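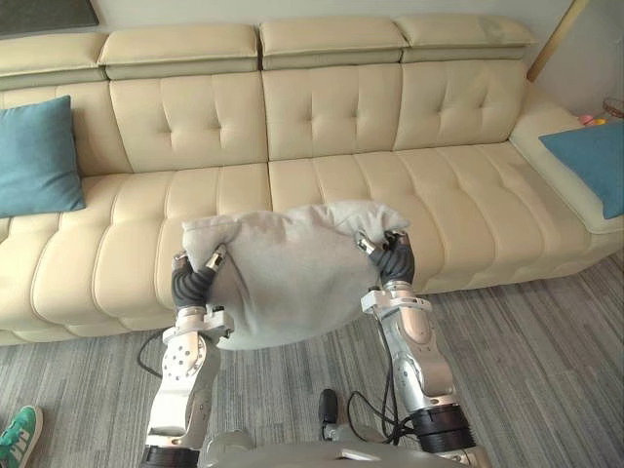

**Section 5: Care and Upkeep / Loose Cushions and Leather Seats**

The Plesthorpe sofa has fixed seats and padded headrests. The fabric cushions in the Rondden set are loose and can go on any seat. They go flat with use, and they hold dust and crumbs that wear on the leather beneath them. Follow the steps below once a week, or more often in a house with pets.

**5.1 Reshaping a fabric cushion**

1. Take all loose cushions off the sofa and set them on a clean, dry surface.
2. Hold one cushion by two opposite edges. Lift it clear of the seat. A soft cushion will sag in the middle and crease across the front.
3. Shake it gently up and down several times to move the filling away from the edges.
4. Lay it flat and press any lumps toward the center with your palms.
5. Turn the cushion a quarter turn and repeat steps 2 to 4.
6. Smooth the cover from the middle outward. Check that the filling reaches all the corners.

> **Caution:** Do not lift or swing a cushion by the zipper pull. The pull is not made to carry the weight of the filling.

**5.2 Cleaning the seats and headrests**

1. With the cushions off, vacuum the seats using the soft brush attachment. Use low suction along the seams.
2. Run the brush along the seam below each headrest.
3. Wipe the leather with a soft white cloth dampened with clean water. Wring the cloth out well first.
4. For marks that remain, mix 5 ml of Bosunar leather soap into 400 ml of lukewarm water. Apply with the cloth, never straight onto the leather.
5. Wipe again with clean water and dry with a second cloth.
6. Leave the sofa uncovered until the leather is fully dry to the touch.

> **Note:** Light leather can pick up dye from new fabric. Wash a dark cushion cover separately before its first use, and check the seat under it after a few days.

> **Caution:** Do not use bleach, furniture polish, baby wipes, or kitchen degreaser on any leather part.

**5.3 Washing the cushion cover**

1. Open the zipper fully and pull the filling out by its inner lining.
2. Close the zipper, turn the cover inside out, and wash it cold on a gentle cycle.
3. Dry flat. Do not tumble dry.
4. Fold the filling in half lengthwise, push it in as far as the back corners, and let it open out.
5. Close the zipper and reshape the cushion as in 5.1.

Fillings are spot clean only. If the inner lining is torn, stop using the cushion and order a replacement under part number 286.

**5.4 Putting the cushions back**

Stand each cushion against the backrest with its zipper edge down. Change their places every week so that the same one is not always in the most-used seat. Keep cushions and leather at least 200 mm from radiators and floor heaters.

Section revised November 2025 by Deividas Jaunzems. Leather conditioning is covered in Section 6.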